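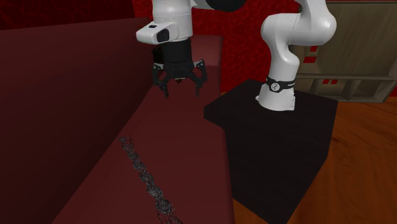
Counter space, and what I did with mine

January is when I get fed up with my kitchen. The tree is down, the cookie tins are back in the basement, and I'm left staring at the same four feet of counter I've been grumbling at since we moved to Prurdale. So this year I finally measured it. Wall to stove, it comes to 116 inches, and I had left myself 33 of them to cook on. The rest was toaster, mail, a bread box with no bread in it (batteries, mostly) and a stand mixer I use at Thanksgiving.

OK, so four feet was me being dramatic. It felt like four feet!

A bunch of you wrote in after the pantry issue asking for more of this kind of thing, and Neelam Chauhan sent me a long email about how she sets up her kitchen on Trumon Street. Her rule is that anything living on the counter has to get used before lunch on a normal day. Coffee maker stays. Blender goes in the cupboard unless you're a smoothie household. I tried it for a week and lost the argument with myself over the mixer, which is now on a low shelf and weighs as much as a small dog.

The mail was harder. I bought a wall pocket for it, hung it crooked by the back door, and it filled up in two days. What helped was moving the recycling bin right underneath. Now the flyers go straight down and only the bills make it into the pocket -- lucky me.

Then there's the question of where you chop. I had always done it next to the sink, with dish suds on one side and the drying rack leaning in on the other. I switched to the stretch by the stove and I can't believe I waited this long. Onions go from board to pan without a trip across the floor. My husband Ignacio keeps setting his keys down there, and we're working on that.

If you want to spend a little money, a second cutting board did more for me than any gadget. I got a big plain one at the Brosov outlet. It stands on its edge behind the faucet when I'm done, and it takes up next to nothing.

One warning from my own stupidity: don't empty every drawer at once. I did, at 4 in the afternoon, with chicken still to go in the oven. We had cereal for dinner.

Send me your worst counter stories and I'll run a few next month. I especially want to hear from anyone who has figured out what to do with a bread machine -- mine is in the hall closet under the beach towels, and I feel guilty every time I go looking for a light bulb.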